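Home | About | Archive | Contact

Getting the flu jab at the Moodley hall

Posted in June by Myfanwy Bevan

The clinic at Modura has moved its flu vaccinations out to the Moodley hall for the winter, and I went down on Wednesday to have mine. A few people have asked me how it works now, so I said I would write it up.

You no longer need to book. The health department dropped the booking line after last year, when people were waiting most of a morning to get through and then being given a slot in Grerkuncombe, two taxis away. Now you walk in with your ID, take a slip at the door and sit down. I got there at half past eight and was out by ten past nine, and that includes the fifteen minutes they ask you to stay afterwards.

The nurse in charge is Siyabonga Van der Merwe, who a lot of you will remember from the old maternity ward. He told me they gave 2,119 doses in the district last winter against 2,874 the winter before. He puts most of the drop down to the booking line and some of it to people being tired of the whole subject. They had given 400 at the hall by the time I spoke to him, and he was fairly pleased with that. 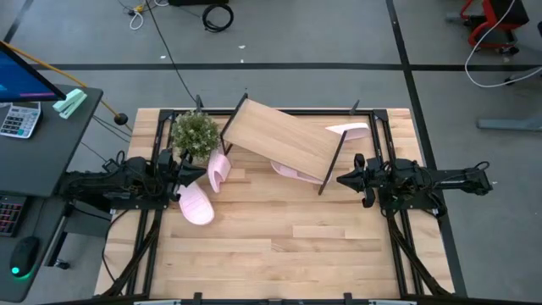 The vaccine is free if you are over 65, pregnant, or have one of the conditions on the list. I have asthma, so I am on it. Everyone else pays at the pharmacy. I think this is a mistake. Half the people who look after small children or elderly parents round here don't fall into any of the groups, and they are the ones who bring it home. I wrote to the district office about it in April and had a letter back saying my comments had been noted.

There was some talk at the last public meeting about offering people something for coming -- airtime, or a voucher for the Pustutora supermarket. I was against it to begin with. My sister pointed out that a day's wages lost is a real cost, and a bit of airtime doesn't come close to covering it, so I don't suppose it would do any harm. I would still sooner they opened on a Saturday. The hall is free until two and the nurses I spoke to said they would work it if they were paid properly for it.

My arm was sore that evening and I went to bed early. By the next afternoon it had gone.

Doors open at eight on weekdays. Bring your clinic card if you have one, and something to read. Parking is at the back, and the side gate is locked, so you have to go round by the school.

Contact: use the form on the About page | Copyright Myfanwy Bevan | Back to top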